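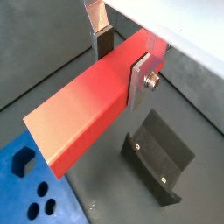
Uma garra de dois dedos basta para tarefas de encaixe com peças de formatos variados?

Para a maior parte das peças, basta, desde que os dedos tenham pastilhas adequadas e a câmera de punho enxergue o ponto de contato. As exceções concentram-se nas peças de superfície curva, tratadas mais adiante nesta avaliação.

A presente análise compara duas garras paralelas de acionamento elétrico, a Drerkero e a Honkanen, montadas sucessivamente no mesmo braço e comandadas pelo mesmo controlador Wendedell. O trabalho foi realizado em janeiro, nas dependências do laboratório de manipulação de Flurncombe, com vistas à aquisição de equipamento para as bancadas de ensino. As duas unidades foram adquiridas pelo laboratório a preço de tabela, sem participação dos fabricantes na definição do protocolo.

Método

Cada garra executou a mesma rotina: aproximação, preensão, elevação e inserção da peça na cavidade correspondente de um bloco de espuma. Foram concluídos 516 ciclos com a Drerkero e 514 com a Honkanen; a diferença decorre de dois ciclos descartados por interrupção de energia no período da tarde. A velocidade do braço foi mantida constante, e a força de fechamento foi ajustada uma única vez, no início, conforme o manual de cada produto.

Instalação e controlador

A Drerkero acompanha flange, cabo e parafusos. A documentação é clara, embora a tabela de códigos de erro esteja relegada a um anexo de difícil consulta. A Honkanen exige um adaptador vendido separadamente, circunstância que o catálogo não informa com o devido destaque. O controlador Wendedell reconheceu a primeira sem intervenção; a segunda demandou a atualização do firmware e a reinicialização completa do sistema -- procedimento simples, mas que não deveria recair sobre o usuário.

Preensão e encaixe

O bloco utilizado é azul, de arestas retas, com cavidades em formato de hexágono, estrela, círculo, oval e quadrado, entre outras. A de maior interesse para a comparação é a do canto posterior direito, em forma de arco, cujo perfil coincide com o da peça escura de topo côncavo.

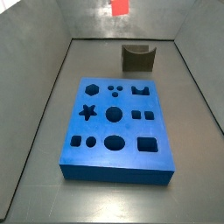

Com peças de faces planas e paralelas, o desempenho das duas garras foi equivalente. A dificuldade surge quando os dedos tocam a borda da curvatura, pois a área de contato diminui e a peça tende a girar. A Honkanen, de pastilhas mais macias, tolerou melhor esse desalinhamento. A Drerkero deixou a peça inclinar-se em 9 ciclos, dos quais três terminaram em queda. Reprogramada a aproximação para que os dedos fechassem sobre as faces planas, o problema não voltou a ocorrer.

Nas cavidades pequenas, a folga reduzida evidencia qualquer erro de posição. Nesse aspecto a Drerkero mostrou-se superior: o curso dos dedos é mais repetível, e a abertura parcial, configurável no controlador, permite soltar a peça sem tocar as paredes vizinhas.

Câmeras

A câmera de punho oferece boa leitura do contato entre pastilha e peça, mas perde a referência do conjunto quando a carga é comprida. A câmera fixa supre essa deficiência e foi indispensável para conferir a orientação das cavidades antes de cada aproximação. Recomenda-se o uso de ambas. Convém, ainda, verificar a iluminação: superfícies metálicas e paredes acetinadas produzem reflexos que prejudicam a detecção automática de bordas.

Parecer

Para as bancadas de ensino, indica-se a Drerkero, pela instalação direta e pela repetibilidade. A Honkanen permanece como opção válida onde predominem peças curvas -- descontado o custo do adaptador, que deve constar do orçamento desde o início. O desgaste das pastilhas não foi avaliado e será objeto de ensaio próprio.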